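Steltthorpe bench — teleop demo station, suturing task
Pre-session and in-session check, with comments
2023-08-17
Checked by: Bhupendra Dubey. Second pair of eyes: Kiran Kanaujia

1. Emergency stop, operator side
OK. Pressed twice, both arms dropped out of follow straight away.

2. Emergency stop, bench side
OK but the cable is across the walkway again. Tape it down before anyone else trips.

3. Foot pedal (clutch)
Sticky. Needs 2 goes to release sometimes. Operator can work round it for now — not happy leaving it past next week. Drendix have been emailed.

4. Hand controllers, zero and scaling
OK. Left one drifts a little if you leave it alone for a bit. Re-zero between demos, every time please, not just when you rember.

5. Instrument cables and jaws
No frays seen. Open/close full travel both sides. Use count on the right one is 23 since March, log it on the Fidham sheet as well.

6. Sharps
Needle count in = needle count out. Tub lid was off when I came in. Lid ON.

7. Recording
Disk had room. 1,044 demos on the Tripathi drive before we started. Bad takes get flagged, dont delete them.

8. Pad and work area, checked during the session
Look at all views before carrying on, wrist ones included.
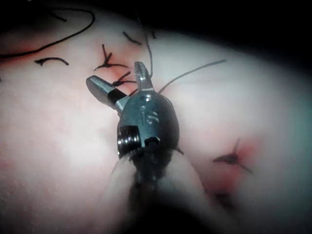
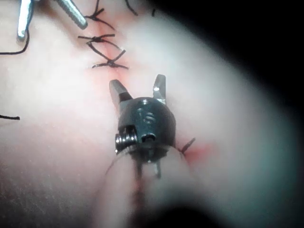
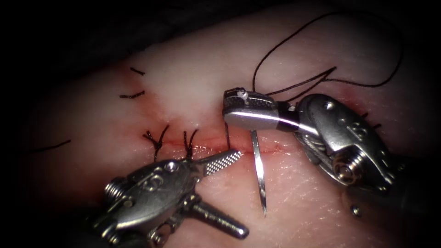 Comments on 8:
First view — loose thread lying all over the pad. Clear it before the next demo or the policy learns to work round rubbish.
Second view — jaws wide open near the knots. Fine, but keep them off the tails.
Third view — needle held in the right instrument, tip over the lower side of the cut. Operator must not let go of the controllers in this state. Clutch first, then talk.

9. Wrist camera lenses
Wiped. Dry cloth only, no spray.

10. Handover between operators
FAIL. Swapped seats with follow still on. No harm done but it goes in the book. Clutch out, say so out loud, then swap.

11. Shutdown
Arms parked, needle back in tub, power off at wall. Kiran did this one, I'd left.

To do
Pedal — Bhupendra
Tape for cable — whoever gets here first
New pad after 5 more demos — Kiran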